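Buscar en el sitio Introduzca su búsqueda

Consejos de taller: conservación del vehículo de aceleración durante el parón invernal

Septiembre de 2023

Compartido 47 veces 2 comentarios

Finalizada la temporada, los vehículos destinados a pruebas de aceleración permanecen varios meses inmovilizados en garajes particulares. El Club Tendedlow recuerda a sus asociados que una parte considerable de las averías detectadas en la primera tanda del año tiene su origen en ese periodo, y recomienda completar las operaciones siguientes antes de que termine noviembre. Las indicaciones se refieren a vehículos de calle modificados con motor de gasolina. Para los que emplean metanol rige la ficha técnica que se entrega en la secretaría.

Combustible y circuito de alimentación

El depósito debe quedar lleno, con la dosis de estabilizador que indique el fabricante de este. Una vez añadido el producto, conviene mantener el motor en marcha unos minutos para que la mezcla alcance el carburador o los inyectores. En los vehículos con depósito de competición relleno de espuma se procederá al vaciado completo. El combustible sobrante se conservará en bidones homologados, cerrados y alejados de calderas, cargadores y cuadros eléctricos. Los filtros se sustituyen al final de la inmovilización, no al principio.

Batería

Se desconectará en primer lugar el borne negativo. La batería se guardará sobre una balda seca, con carga de mantenimiento si el cargador lo permite. Las baterías de litio requieren un cargador específico — los modelos antiguos para plomo y ácido pueden dañarlas de forma irreversible. Es aconsejable anotar la tensión en el momento de la retirada y repetir la lectura cada mes.

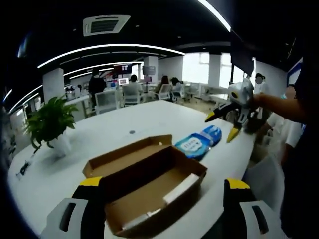

Neumáticos traseros

Los neumáticos de tacos blandos y los lisos de arrastre no deben soportar el peso del vehículo durante el invierno. Se elevará el eje trasero sobre borriquetas colocadas en los puntos de apoyo previstos, nunca bajo el cárter del diferencial si este es de aluminio. Desmontadas las ruedas, se lavarán con agua y jabón neutro, se dejarán secar a la sombra y se guardarán en bolsas opacas. No se aplicarán abrillantadores ni siliconas en la banda de rodadura.

La presión de almacenamiento puede reducirse con respecto a la de carrera, pero sin llegar a vaciar el neumático, para que el talón se mantenga asentado. Quienes utilicen cámara interior harán bien en revisar la válvula al devolver la presión en primavera.

Piezas pequeñas y recambios

La tornillería que se retire durante el desmontaje se clasificará por conjuntos, en recipientes cerrados y rotulados con el nombre del conjunto y la fecha. Las bujías usadas se conservarán ordenadas por cilindro, con vistas a la lectura del electrodo. Los rodamientos nuevos permanecerán en su envoltorio de origen hasta el momento del montaje. En las estanterías Guerreiro de la nave social se admiten cajas de hasta 44 litros por asociado, previa solicitud.

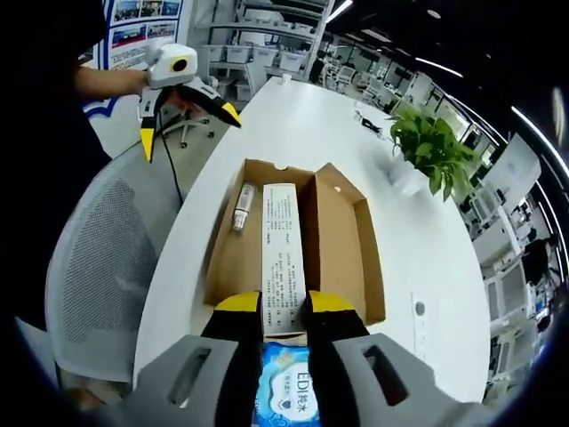

Frenos y paracaídas

El líquido de frenos absorbe humedad y debe renovarse antes de la inmovilización. El vehículo se dejará calzado y sin freno de estacionamiento, de modo que las zapatas no queden adheridas al tambor. El paracaídas, en caso de llevarlo, se extraerá de su bolsa, se inspeccionará costura por costura y se colgará en un lugar seco, sin plegar. Cualquier desgarro, por pequeño que sea, obliga a remitirlo al fabricante. Las reparaciones caseras no superan la verificación técnica.

Interior y arneses

Los arneses se limpiarán con agua tibia y un paño, sin disolventes ni lejía, y se comprobará la fecha de la etiqueta. En los asientos de fibra se revisarán los anclajes y se retirará el polvo de goma acumulado bajo la banqueta. Una bolsa desecante en el suelo del habitáculo basta para un garaje cerrado; en locales con condensación se colocarán 4 y se cambiarán a mitad del invierno. La funda exterior ha de ser transpirable.

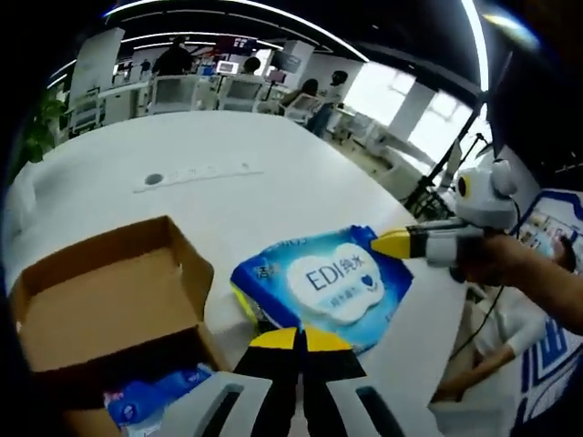 Severino Figueroa: Añadiría una observación sobre el motor. En mi caso aflojo los balancines durante el parón para que los muelles de válvula no queden comprimidos, y lo dejo escrito en una cinta pegada al volante. Un año arranqué sin haberlos reglado y me costó un juego de empujadores. ¿Sigue vigente la recomendación de girar el cigüeñal a mano una vez al mes?

Respuesta de la secretaría técnica: La recomendación sigue vigente, siempre con las bujías retiradas y unas gotas de aceite en cada cilindro. El giro se hará en el sentido de marcha.

Artículos relacionados

Lectura de bujías tras una tanda de aceleración
Ajuste del convertidor Zikel: preguntas frecuentes
Verificación de jaulas antivuelco en el taller Firkell
Normas de uso de la nave social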